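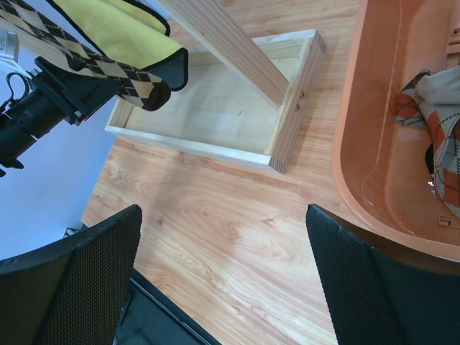 The sock that wouldn't let go: a morning with the laundry arms at Siltgate

I'd come to Siltgate to hear about a fault, and the first thing I got was a lecture about socks. Argyle ones, mostly. The engineer who looks after the two-armed sorting bench there has opinions about them (I promised not to use her name, so you'll have to picture someone with a very large coffee and a lot of sticky notes).

"Everybody asks about shirts," she told me. "Shirts are fine! A sock is this stretchy little tube that hangs on to everything. You pick up one thing and another thing comes with it."

And that's pretty much how the trouble started. On 6th March the bench was doing what it does all day, one arm picking and the other helping out, pieces going into the tub. One gripper closed on a sock and caught a piece of cloth along with it. The other arm came in for the cloth, and for a moment both of them had hold of the same bundle.

"They pulled," she said. "Just a little tug of war. Then the left one should have let go, and it didn't."

I asked what that looked like from where she was standing, and she laughed. "Slow. It looked really slow and dumb. Then it got fast."

The left arm held on for 19 seconds. The right one gave up first, and when the fabric came free the left arm swung back past the edge of the table, into the strip of floor where people walk. She was outside it. A trainee had stepped out of it a moment before to answer the phone.

Nothing broke and nobody got hurt, but I could tell she still doesn't like talking about that part. She kept picking at the lid of her cup.

So why didn't it let go? I had been expecting something exotic, and what I got was a setting. The grip software, which the team calls Edlow, decides whether the fingers are holding something by how far apart they've stopped. Thin fabric gives a very small gap. After an update, a very small gap counted as "closed on nothing," and when Edlow thinks there's nothing there, it skips the release step.

"So in its head it was empty-handed," she said. "You can't ask it to drop what it doesn't think it has. I read that line in the log 4 times before I got mad."

Had they tested the update? Yep, with 500 picks. They were all towels, though, and she was pretty blunt about it. "That's on me. Towels were what we had clean."

The emergency stop did work, I should say. The trainee hit it on the way back in. What bothered her more was that the arms hadn't stopped themselves. The pull limit was set separately for each arm, and neither one went over its own number, even with the two of them hauling against each other. The fix (they call it the Atallah patch, after the street the workshop is on) adds the two readings together and freezes both arms if the total gets too high. It also makes the fingers open all the way at the end of every move, whether Edlow thinks they're full or not.

The sister site at Tunthorpe got the same patch, and she hopes to have proper fencing at both by July. Until then there's tape on the floor and a rule that you don't cross it with the power on.

I asked if she trusts the bench now. She took a while with that one.

"With towels, sure," she said. "With socks I stand back a bit."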